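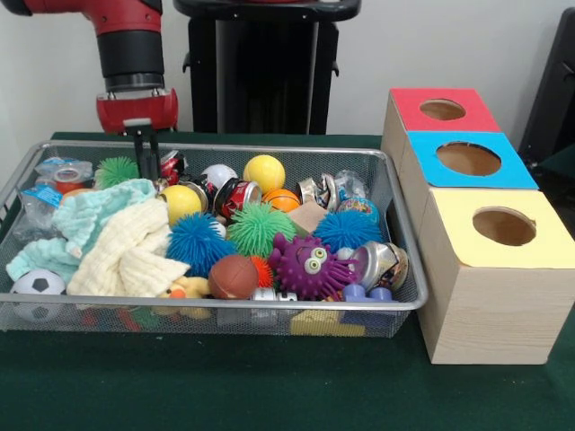 The catch-all basket, and how I finally get to the bottom of it

We have a wire basket in our house that eats everything. Balls go in, soda cans go in, the plastic wrapper off whatever got opened in the car goes in, and then somebody drops a cloth on top and we all pretend it's tidy. For a long time I dealt with this by buying a bigger basket (do not do this, you just get a bigger pile).

What follows is what I do now, usually on a Monday after dinner. It takes me 15 minutes if I stay off my phone.

Put a cloth down first

Get the basket up on a table. I used to sort on the floor and my knees have not forgiven me. Spread an old tablecloth or a piece of plain fabric underneath, dark if you've got one, so the crumbs and the little bits of label show up. When you're done you pick up all four corners, carry it outside and shake it. Small balls also roll a lot less on cloth than on bare wood, and if you've ever chased a rubber ball under a stove you'll know why I care!

Cloths come out before anything else

A dishcloth or a washcloth lying over the pile hides half of what's in there, so lift those off first. Ours tend to be a blue one and a cream waffle one, and they get everywhere. Pick them up slowly, by the middle, and give them a little shake over the basket before they go to the laundry. I once washed a soccer ball the size of an orange along with the towels. It came out very clean and the machine sounded like a drum kit.

Waffle weave hangs on to grit and sticky stuff, by the way, so I rinse those under the tap before they go in with anything nice.

Then the cans

Cans next, while you still have some patience. Tip each one over the sink before you do anything else with it, even a squashed one. A crushed can can hold a surprising last mouthful of cola in the fold, and it will find your sleeve. Watch your fingers around the opening too, especially on a can that's been flattened, as the edges can split.

Check what your own town wants about crushing. Ours takes them either way. My sister-in-law's wants them whole, and she got a sticker on her bin about it.

Clear plastic, the sneaky stuff

Clear bottles and wrappers are the hardest to spot because you look straight through them to the toys. I go around the rim of the basket with my hand, since wrappers like to slide up against the wire and stay there. Bottles go in the recycling with the cap back on (again, check yours). Crinkly bags and film go in a separate bag that hangs on the pantry door, and I take that to the store drop-off when it's full. Labels I leave alone. Life is short.

Scraps of cardboard go with the paper, unless they've been sat on by something wet, and then it's trash.

Now it's only toys, hooray

What you've got left is balls, if your house is anything like mine. Smooth ones, sports ones in miniature, and the spiky rubber kind that my kids and the dog both believe belong to them.

Smooth balls get a wipe with a damp cloth and a drop of dish soap. Spiky ones need more, because the dust and hair settle down between the spikes and a cloth just skates over the top. I fill a dishpan with warm soapy water, drop them in for a few minutes and go over them with an old toothbrush. Rinse, then let them dry on a rack. I wouldn't put them in the dishwasher — I tried it with 2 and one came out a bit gummy. Anything with a face on it gets scrubbed gently around the eyes, or you'll rub the paint off and there will be tears.

If a toy squeaks or has a hole, squeeze it over the sink until no more water comes out. You may have to do it again the next day.

Cleaning the basket itself

Wire mesh is easy. Take it outside, bang it upside down a couple of times, then go over it with a dish brush and hot water. Dry it with a towel right away, corners especially, so it doesn't start to rust. I stand mine by the back door with the sun on it, when there is any.

Keeping it from filling up again

I set a small bin for cans right next to the basket. That fixed maybe half the trouble. My neighbor Frauke uses 3 baskets with a drawing taped to each, and her kids do follow it, mine took the drawings off and put them in the basket.

My other rule is that toys stop at the rim. If a ball is sitting higher than the wire, something has to go to the donation box before bedtime. They complain, they pick one, and the next morning they've forgotten which one it was.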